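Students sort tableware for fall automation challenge

The student automation club at Sirton spent the first part of September on chopsticks, forks, knives and spoons. Members are recording themselves clearing a table with hand-held grippers, and the recordings will be used to train the club's robot arm. 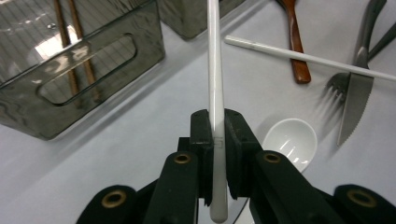
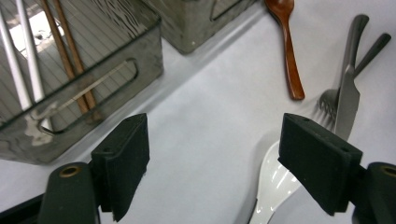
Utensils and bins on the club's worktable

CLUBS & COMPETITIONS

The club has saved 3,471 recordings so far, more than 306 of them made in a single afternoon session. Each one covers a short task, such as moving a chopstick to a bin or picking up a spoon.

Chopsticks have been the slowest item to learn, members said. They roll, and a grip too close to one end lets the other end swing. Forks and knives that lie across each other are practiced separately.

The work is for the Inetti Challenge, a contest for school teams held at the Stasport hall. Teams get 2 attempts at a table set by the judges, and the arm must run without help once the clock starts. Sirton is one of 3 schools entered in the tableware class - the others have not yet posted their results from practice.

The club meets after classes in the Huang Building. New members can join until the end of the month and do not need programming experience.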